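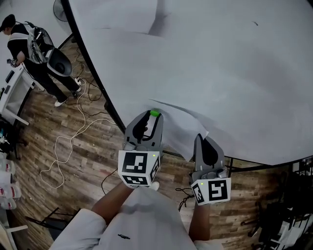 Two more pairs of hands wanted for our robot build!

Hi all, I'm Zohreh Mirzaei, and I share a workshop in Fasterley with a few other people who can't leave a soldering iron alone. We're building a home robot we call Drusulmont (Sekar picked the name, don't ask me) and we want it to handle bedsheets and tablecloths. Cloth is awful for a robot. It slides, it bunches up, it never lands the same way twice. So before the arms get to try, people have to do it first, over and over, with a pair of hand-held grippers with marker cubes on them, and that's the job.

You'd stand at the round table, pinch, lift and fold for up to 92 minutes at a stretch, with tea whenever you want it. We have 1693 folds recorded and need another 700, so there's plenty left to do.

You don't need to know any code. You do need two working wrists, flat shoes (there are cables all over the floor) and a bit of patience, because Rizal will stop you halfway through a fold to fiddle with a setting. If you like wiring or printing parts, even better, we've got a pile of that too!

It's unpaid, I'm afraid, but lunch is on us and you get a key to the workshop and full use of the tools while you're helping. We meet Saturday from 10 a.m.

Drop me a note through the Fasterley workshop page, or just come by and ask for me or Ingeborg.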